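Right, after 22 replies asking what our house rules are for sim runs, I'm doing a thread 🧵 2021-01-14

**1/** Write the success rule down before you press go. "Cup in drawer" isn't a rule. Does it have to be upright? Does the drawer have to be shut? Pick one and stick to it!

**2/** We do 100 runs per task at Nudgate, and every one of them counts. No quietly binning the ugly ones – I've been tempted, believe me.

**3/** Keep the clutter the same for everybody you're comparing. If Brandura gets a clear floor and Daleck gets snacks all over it, you've learnt nothing.

**4/** Both arms get force limits, even in sim. Yes, even the arm that's "not doing much" (that's the one that clouts the furniture).

**5/** 2 people mark each run separately, then compare. We disagreed on 9 last May, nearly all of them drawer ones.

**6/** Save the odd still as well as the scores. Numbers won't tell you where the fingers were. 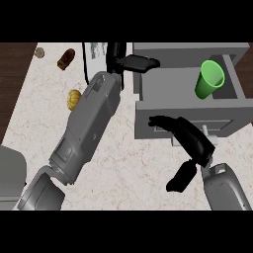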